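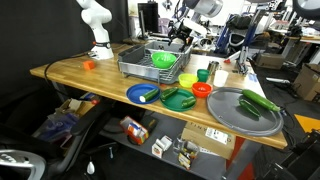 3. Test Arrangement and Method

Reading time: 6 minutes

The purpose of this part of the project was to compare two finger sets, supplied by Patik and Cotis, on the handling of common kitchen items. All trials were carried out at the Trarkbridge laboratory on a wooden table carrying a dish rack, bowls, cups, plates and a round tray. Whole and cut vegetables were included so that both firm, regular shapes and uneven ones would be tested.

Each finger set completed 175 attempts. An attempt was recorded as successful if the item was lifted, moved and released within 30 seconds. Dropped items were returned to their starting places by hand – the arm was paused while this was done.

3.1 Limits of the method

The Bednarek controller was restarted six times during the February trials. Attempts interrupted in this way were repeated and are marked in the appendix.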